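28/12/2024

# Laundry sorting, revised

I have changed how the washing gets sorted in the Harnstead flat. Darks now go straight into a basket on the floor.
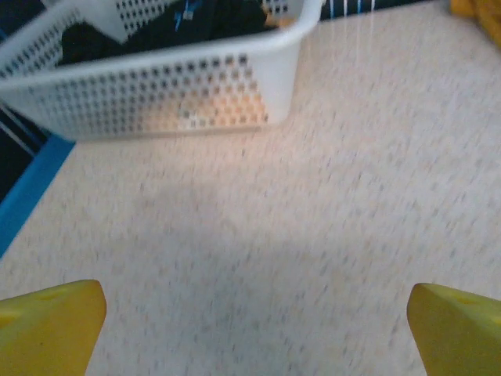 The previous arrangement was a lidded hamper, and things at the bottom stayed there for almost 14 days. An open basket gets emptied sooner – twice a week so far. I also prefer perforated sides for anything put in slightly damp.

Loads are now split 3 ways: darks, lights, towels. Towels go at 60 degrees, the rest at 30. I'll check in February whether the split has held.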